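Two-armed table robot takes shape in Netton shared workshop

By Humaira Jadoon

A pair of robot arms on a wooden table has become the main subject of conversation at the shared workshop in Netton. The machine is called Visham by the people who build it, and its job, when it is ready, will be to put away cups after the members' coffee break. The group wants to show it on the open Saturday in November.

The work was started in spring by Anum Magsi and her brother Naveed, who had until then built only small wheeled robots in their parents' garage. The garage was too narrow for two arms side by side, so they asked the workshop for a place on the floor. They received it for the evenings, with the condition that the other members may look, ask and help. Since then the group has grown to five persons, and the plan has changed several times.

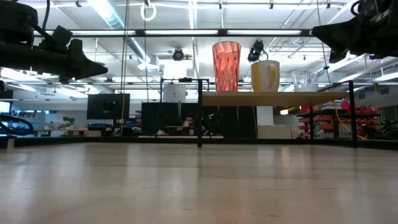
"First we wanted the robot to sort screws," said Anum Magsi. "After two weeks we were very tired of screws. Everybody drinks coffee and everybody leaves the cup, so this was a better problem."

The task sounds simple. A cup stands or lies somewhere on the table, one arm takes it, and the cup must arrive upright on the shelf at the back. In practice the builders divide it into many small motions, and each of them is practiced alone before the motions are connected. Lifting is the easy portion, according to Naveed Magsi. Letting go is more difficult. If the fingers open too quickly on one side, the cup turns a little and may fall from the board, and for this reason the group has so far not allowed the robot to touch the mugs which members brought from home.

The control program, which the group calls Prolline, is written by Ehsan Swati. He joined in the summer after he had come to the workshop only to repair a chair. Prolline keeps a list of positions for both arms and checks before each motion that the arms will not meet in the middle. It did not always do so. In one of the first evenings the two grippers locked into each other over the table, and it took the builders 40 minutes to separate them without breaking a finger. "We were lucky, the arms were moving slowly," said Swati. "Now there is a speed limit, and I am the only one who may change it."

At present the group repeats every exercise 200 times before it goes to the next one. The results are written by hand in a notebook, because the members could not agree on a file format. In the latest complete series with an upright cup, 43 attempts failed. Most failures came from a wrong starting position, and Swati thinks that a better calibration at the beginning of each evening would remove many of them. He is now preparing a short routine for this, in which each arm touches the same point on the table and the program compares the two results.

The mechanical side is the responsibility of Raquel Patrício, a retired fitter who has been a member of the workshop for more than 3 years. She was the one who insisted that the arms and the table must share one frame. The first version had the arms clamped to an ordinary workbench, and when somebody leaned on the bench, all the positions in the program became wrong. Patrício drew the new frame on paper, cut the pieces with Naveed Magsi during one weekend and checked the corners again and again until she was satisfied.

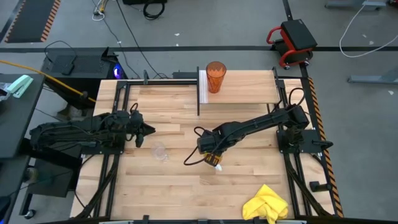 Patrício is also teaching the younger builders how to run cables on something that moves. A cable needs enough free length for the farthest reach of the arm, she explained, but too much of it will catch on the next thing that passes. At the wrists of both arms the black cables still stand out in loops, and she would like to have these closer to the links before any visitor comes near. The discussion about it is not finished — Swati fears that a tighter cable will be pulled at the wrist joint, and he has asked for a test with the arm fully stretched. Patrício has agreed to the test but not yet to the conclusion.

Clear cups are another open question. The orange cup with its facets is found by the program in nearly every attempt, while a clear plastic one against the pale wood is often missed completely. A cup on its side adds to the trouble, for the arm must first decide from which end to take it. Anum Magsi has proposed to put a dark cloth on the table for the demonstration. Her brother is against this and says that the robot should learn to work with the table as it is. They have decided to speak about it again when the calibration routine is ready.

Cloth itself is on the list for later. The group made some first trials with folding, and the members describe the results as poor. One arm can hold a corner without difficulty, but the second arm needs to find another corner, and in a crumpled piece this corner may be hidden under the rest. No folding will be shown in November.

Money has been less of a problem than the group expected. The arms were purchased second-hand with savings of the Magsi family, and a local metal supplier, Sethi, gave the profiles for the frame at a reduced price. Electricity and space are covered by the normal membership fee. What is missing most is time, as all builders except Patrício have work or school during the day and can begin only at six in the evening.

For the open day the group plans a short demonstration every hour. Visitors will be able to choose a cup and place it on the table, and after this everybody will have to step back behind the line while the arms are moving. Children may press the start button together with one of the builders. Between the demonstrations Swati will explain the program to those who are interested, and Patrício will bring the parts of the old clamped version for comparison.

The workshop opens its doors on that day at ten in the morning, and entrance is free. Members who would like to help with Visham before then can come on any evening when the light over the table is on.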